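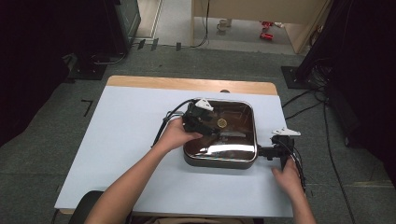 *An electric skillet held by both handles on the worktable.*

# Countertop Appliances and Household Machines: Care, Handling, and What Can Be Delegated

Lamlow Home Practice Service, Kitchen and Workroom Series
Revised May 2020

This page combines two subjects that readers of the series have asked to see together. The first is the ordinary handling and cleaning of countertop appliances, with the electric skillet as the main case. The second is the question of which parts of that work can now be given to a machine. The guidance was prepared by Sânziana Marinescu and Nimal Miah and reviewed by Rafsan Dewan of the workroom section.

## Handling an electric skillet

An electric skillet is wider than most pans, carries its heating parts underneath, and is seldom moved with one hand. The following practice is recommended for all models unless the maker's booklet states otherwise.

- Unplug the skillet at the wall before moving it. Remove the control probe, if it is detachable, once the pan has cooled.
- Hold the skillet by both handles and keep it level. Fat or liquid will run to a corner at a slight tilt.
- Clear the destination first. Allow at least 6 inches between the skillet and any wall, curtain, or cabinet.
- Route the cord toward the back or side of the table, away from the edge where people stand. A cord that hangs over the front edge is the most common fault noted during our home visits.
- Do not use the skillet on a surface that the maker has not approved for heat. Painted boards and plastic table covers should be removed.

Persons with reduced grip strength should empty the skillet with a ladle before carrying it. A full skillet should not be carried between rooms by anyone.

## Cleaning

Allow the skillet to cool for 20 minutes with the lid off. Wipe out loose fat with a paper towel and discard it in the trash. Add warm water and a small amount of dish soap, and leave the pan to soak on the counter. Use a nylon brush or soft sponge on coated interiors. Steel wool, scouring powder, and metal scrapers will mark the surface.

Bright metal rims show fingerprints and water spots readily. Wipe them with a cloth dampened in equal parts white vinegar and water, rinse with a second damp cloth, and dry at once. Browned grease at the corners responds to a paste of baking soda and water, left for a few minutes and rubbed gently. Test the paste on a small area first.

The probe, its socket, and the cord must stay dry. Some skillets may be immersed after the probe is removed and some may not. Where the booklet has been lost and the pan carries no marking, treat it as not immersible.

Store the skillet with a folded dish towel inside it if other pans will be stacked on top. Coil the cord loosely. Tight wrapping strains the wire where it enters the plug.

## Which of these steps can a machine perform?

The section receives this question often enough that a standing answer is now kept. It is reviewed each July. The current answer is that household machines perform a small number of chores well, and that most of the steps listed above remain hand work.

### Chores that may be delegated

**Floor vacuuming.** Robotic vacuums are suitable for most homes with level floors. Pick up cords, socks, and fringed rugs before each run. Empty the bin after every use and cut hair from the brush weekly.

**Dishwashing.** The dishwasher is the most successful chore machine in the home and is rarely thought of as one. The washing is automatic. Scraping, loading, unloading, and putting away are not.

**Timed cooking.** Rice cookers, bread machines, and programmable slow cookers will hold a temperature and stop at a set time. They should still be checked by a person while in use, and the kitchen should have a working smoke alarm.

**Lawn mowing.** Robotic mowers are acceptable on fenced, open lawns. They should not run while children or pets are outside.

### Chores that may be delegated in part

**Window washing.** Glass-cleaning machines handle large flat panes. Corners, frames, and small divided panes must be finished by hand.

**Mopping.** Machines with a damp pad will maintain a clean floor but will not lift dried spills. Treat spills first.

**Workroom cutting.** Computer-guided routers and cutters make repeated parts accurately once the material has been clamped and the bit set. Clamping, bit changes, and clearing of scrap should be planned as operator time. In the Baker workroom, a batch of 600 shelf pins was cut by machine and then sorted and sanded by hand, and the hand work took the longer share of the day.

### Chores that should remain with a person

**Moving and emptying cookware.** To carry a skillet, both hands must share the load, keep the pan level, and respond when the cord catches or the contents shift. A person makes these corrections without thinking about them. A machine must sense each one and act on it in time, and no product reviewed by this section is approved here for the task.

**Cleaning bright or coated surfaces.** Polished metal reflects the room and can confuse a camera about where an edge lies. Scrubbing also depends on pressure. The force that removes burnt sugar is close to the force that scratches a coating, and the correct amount is usually judged by feel.

**Cord management.** Cords bend, twist, and fall differently each time they are set down. Plugging, unplugging, and coiling should be treated as hand work in both kitchens and workrooms.

**Folding laundry.** Machines for folding have been announced at intervals. The section has not yet found one it can recommend for a household.

## Assessing a new machine before purchase

Moushumi Weerasinghe, who maintains the equipment register, asks that the following be recorded for any machine brought in for review. Households may find the same points useful.

1. Write out the whole chore, including setup and cleanup, and mark the steps the machine performs.
2. Time the chore by hand on an ordinary day.
3. Run the machine 8 times under normal conditions, without tidying beyond what the booklet requires.
4. Record every occasion on which a person had to step in, and for what purpose.
5. Add the time spent cleaning and charging the machine.
6. Check that replacement brushes, pads, filters, and belts can be bought separately.

A machine that saves no time may still be worth having where it removes bending, lifting, or repeated wrist motion. This should be noted separately from the timing.

Demonstration results should be read with care. A chore performed on a clear table under steady light is easier than the same chore in a family kitchen. Ask the seller whether the machine was working on its own or being guided by an operator, and whether the same unit has been used in an occupied home.

## Safety around automatic machines

Any machine with a heating element, blade, or powered arm should have a stop control that can be reached without leaning over it. Keep sleeves, apron strings, and long hair clear. Children should not load or restart a machine that has stopped by itself. Disconnect the power before clearing a jam.

Extension cords are not to be used with electric skillets, fryers, or other heating appliances unless the booklet permits it and the cord is rated for the load.

## Related sheets

- Ida sheet: Seasoning and Storing Cast Iron
- Patwary sheet: Bench Layout for Small Workrooms
- Baker sheet: Clamps, Jigs, and Repeated Cuts

Corrections to this page may be sent in writing to Ermanno Bortolotti, Publications Desk, Lamlow Home Practice Service. Please give the section heading and, for appliance questions, the model number printed on the underside of the unit.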